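Ask the engineer who runs the kitchen bench at Plumon whether a machine can do the dishes yet, and you get a short answer.

"It can do some of the dishes," she says. "On a good day, in a kitchen that never changes."

Plumon has 7 people and rents the upper floor of a former print shop. For the past two years its main customer has been Brandard, a company that runs staff canteens and wants to know which jobs behind the counter could be handed over. The engineer spent nine years on packaging lines before she came here. She asked that her name be left out, as the contract is up for renewal in March.

Her bench work is simple to describe. Two arms share a table with some plates, cups and a dish rack. They are asked to put things in the rack, take things out, or stack what is lying flat. A person could finish the whole job in less time than it takes to explain it.

"People come in and think we must be hiding the hard part," she says. "That is the hard part. A plate lying flat on a table is a miserable thing to pick up. You and I slide a fingernail under the rim and don't think about it. A gripper with two fingers has to come at the edge from the right side, at the right height, and then not tip it."

Glasses are worse. The cameras have trouble telling where clear glass begins, and a glass leaning in a rack never leans the same way twice. In the last full round of tests the arms were given 83 tries at lifting a glass out of the rack. She would not say how many worked, only that the number was better than in the fall and that Brandard had been told it.

Why two arms, then, if one has this much trouble?

"Because you have two," she says. "Try emptying a rack with one hand in your pocket. You can do it, but you'll be annoyed. One arm holds the thing steady, or one works on plates while the other works on cups. The trouble is keeping them out of each other's way. We lost most of a month to that."

She is more hopeful about shop floors than about homes. At Ocampo, a parts supplier where she used to work, machines have been loading trays for years, and there the trays always arrive the same way up. A canteen falls somewhere in the middle. The plates come in a few sizes, the racks are all alike, and someone is around to clear a jam. A family kitchen has the good bowl, the chipped mug, the lid that fits nothing and a fork stuck to the bottom of a pan.

"I have 4 kinds of glasses at home and I live alone," she says. "I wouldn't put this in my own kitchen. Not this year."

What she would accept is a machine that does one dull part of the job and stops when it is unsure. Stopping, she says, has taken as much work as picking things up. An arm that carries on after a bad grip makes a mess that a person then has to clean up, and at that point the canteen is paying for the same chore twice.

Does she expect to see it done in her working life?

"Canteens, yes. I'd be surprised if it wasn't. Homes, ask me again later." She turns back to the bench. "Somebody still has to scrape the plates first."
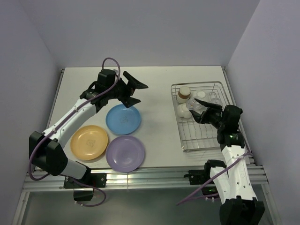 Baltimel writes: I worked a canteen dish line for years, and putting cups in a rack was the part of the shift where you got to rest your back. If the arms can only take that bit, I'd want to know who gets the scraping and the pots, and whether they get the same number of hours.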